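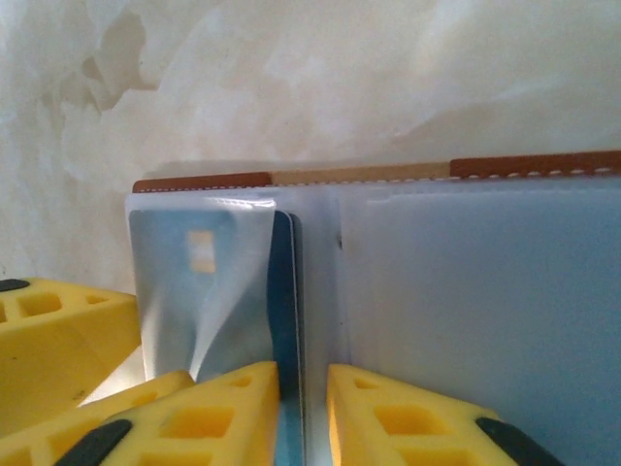
Clear card sleeves in leather wallets: wrinkling

tilladex
Plastic sleeve in my brown and tan wallet has gone wavy, with a crease running over the chip card. Leather and white stitching are fine. Can the film be flattened, or do I replace it?

Nugroho56
Probably PVC. Once it takes a set it stays that way. Replace.

javau
Disagree. Take the cards out, put a sheet of paper on each side of the film, and leave it under a heavy book for 3 days. Worked on mine.

Nugroho56
For how long? Mine curled again by March.

javau
Still flat. I keep one card per sleeve.

tilladex
Would a hair dryer speed it up?

wudel
No. Low-grade film softens well under 100 C and will stick to the card print.

Lucimara Arruda
Check how the insert is fixed first. If it is sewn in under the top band, you have to unpick the stitching to change it, and the new needle holes rarely line up with the old ones. I would try the book.

Nugroho56
Or cut the sleeve out and keep the card in a leather slot.

tilladex
Out of leather slots. Book it is. Will post again when it comes out.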